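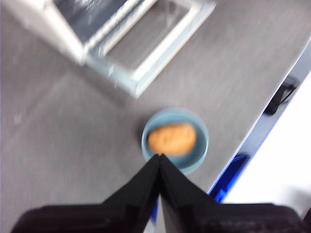

Chapter 9
What Counts as a Portion?

Most advice on healthy eating rests on a word that few people can define. We are told to eat so many portions of this and fewer portions of that, as if a portion were a fixed thing like a litre. It is a guess that somebody wrote down, and later writers copied it.

Take the Prustbridge survey, which you will meet again in section 3. It asked 533 adults to keep a food diary for two weeks. They were given no scales. "One bowl" was accepted as an answer, whatever the size of the bowl and however full it was. The results were then printed to two decimal places, and you should be suspicious of those decimals.

The Suleck tables tried to do better by giving weights. Yet their weights were taken from raw food, while the people using them were mostly writing down cooked meals. A potato loses water in the oven and a cup of rice takes it up in the pan. Correcting for this can shift a day's total by up to 9 per cent, and few studies bother.

In this chapter we ask where portion sizes came from, who gained from them, and whether the Noonan method of weighing leftovers is any more reliable. Before reading on, write down everything you ate yesterday, with amounts. Keep the list. You will need it for the exercise on memory in section 2.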